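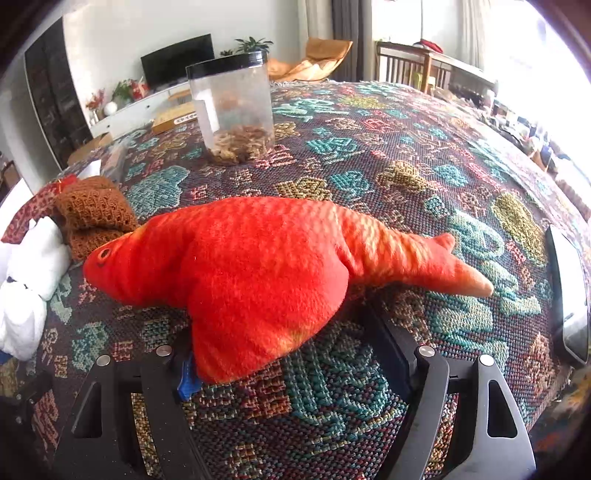

Figure 1. Hand-held gripper, fingers open, at a plush fish on a bed.

Work and Automation, Unit 2
Case handout: Elura returns center, Prerkow

Read before the seminar. Bring the job sheet from Unit 1.

Background

Elura handles returned soft goods for mail-order shops: toys, towels, knitwear, bedding. Until last year all of it was sorted by hand in the Prerkow hall. An item came out of its bag, was turned over, checked, folded or tied, and put in a bin. The company then bought a sorting cell from Teuber with two robot arms. The cell took over boxed goods within weeks. Soft goods took much longer, and most of this case is about them.

A boxed item has the same shape every time. A towel doesn't. The arms had to be shown how to pick things up, and Elura moved part of its sorting staff to a new job called handling demonstrator. A demonstrator holds a gripper in the hand and picks up, moves and sets down objects with it. The recordings are used to train the arms. Much of the work is done in ordinary rooms – bedrooms, kitchens – on whatever surface is there.

What the job consists of

A demonstrator gets a list of tasks for the shift and chooses the objects. Patterned blankets, net bags, crocheted pieces and bundled towels are all allowed. The gripper has two fingers and no sense of touch that reaches the person holding it, so the demonstrator judges by eye how firmly something is held. Former sorters say this was the hardest part to get used to. In the hall they felt a damaged seam before they saw it.

Mattes Ackermann sorted returns for nine years before he changed over. From his interview:

"You slow down. In sorting I never thought about my hands. Now I have to do one thing at a time, and if I regrip I may have to do it over."

The daily target was first set at 466 recordings. After complaints about sore wrists it was cut to 112 longer ones, with a break each hour. Pay stayed at the sorting rate. The works council asked for a higher grade on the grounds that the job now includes choosing objects and judging quality. The talks were still open in November.
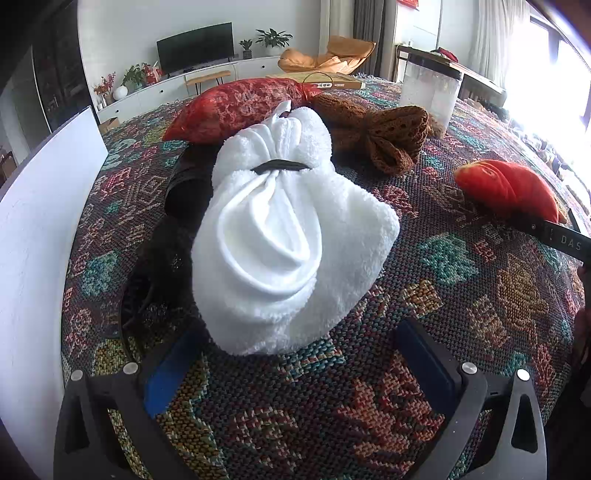

What changed for those who stayed in the hall

Nearly half of the former sorters still work in Prerkow. They take what the cell rejects: tangled straps, torn bags, items that arrive in pieces. Before, these were mixed in with easy items, and the easy ones gave people a rest. Now every item is a problem item. Trinh Hầu, shift lead at the time, told us that the hall got quieter and that people were more tired at the end of the day. She started rotating staff between rejects and packing every 2 hours, and the company later made this the rule.

Skill is the other point. New staff used to learn on simple goods. With those gone to the cell, a beginner starts on rejects, next to a colleague who has a full load of her own.

Terms

Residual work: tasks left to people after the regular part has been automated.
Demonstration: a recorded human performance of a task, used to train a machine.
Regrip: letting go of an object and taking hold of it again.

Questions for the seminar

1. Is demonstrating the same occupation as sorting? Use the job sheet.
2. Who should be paid for a recording that is used again at another site?
3. What would a fair training plan for new hall staff look like?

Written answers to question 2, one page, go in the Clenuten folder before the next unit.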